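Rundbridge

Rundbridge is a small market town on the south bank of the river Song, 10 miles upstream from Vostalstead. It takes its name from the low, rounded stone bridge that carries the old Jernden road across the river. For most of its history the town lived on wool, grain and bridge tolls.

History

The first crossing was a ford, used by drovers taking sheep to the Jernden fairs. A timber bridge replaced it but was lost in a February flood, and the parish then paid for one in stone. Tolls were charged by the head for cattle and by the wheel for carts. Townspeople crossed free until noon – a right that was often argued over in the local court.
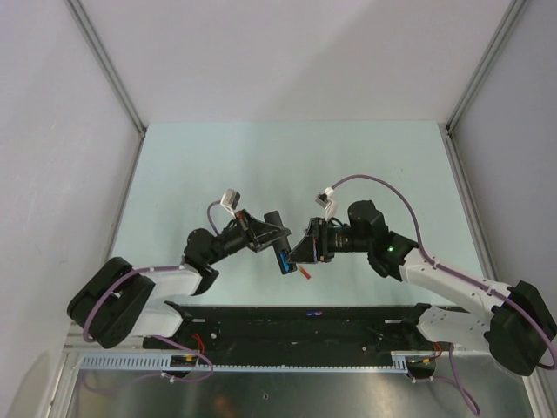
The weekly market grew up at the southern end of the bridge, where carts had to wait for the toll keeper. By the time the tolls were dropped, the market had 200 licensed stalls. Trade fell after the railroad was built through Vostalstead, and the wool hall closed and was later divided into workshops.

Geography

The town stands on a gravel terrace above the flood plain. The meadows on the north bank are under water most winters and are used only for summer grazing. Two streams join the Song below the bridge. 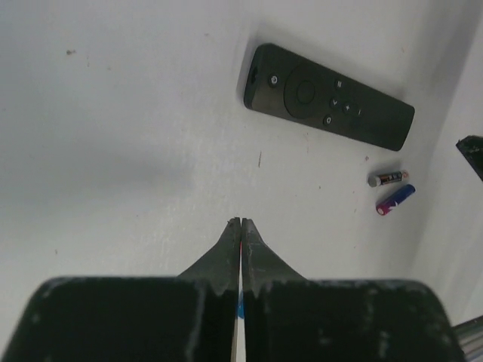
Soils on the terrace are light and drain quickly, and orchards do well there. Plums were once sent downriver by barge – the last landing stage was taken down when the channel silted up.

Culture

The Bridge Supper is held each fall on the roadway itself, with seating for 400. Local historian Ada Rinaldi collected the toll songs and market rhymes of the district in a short book, Crossing Free.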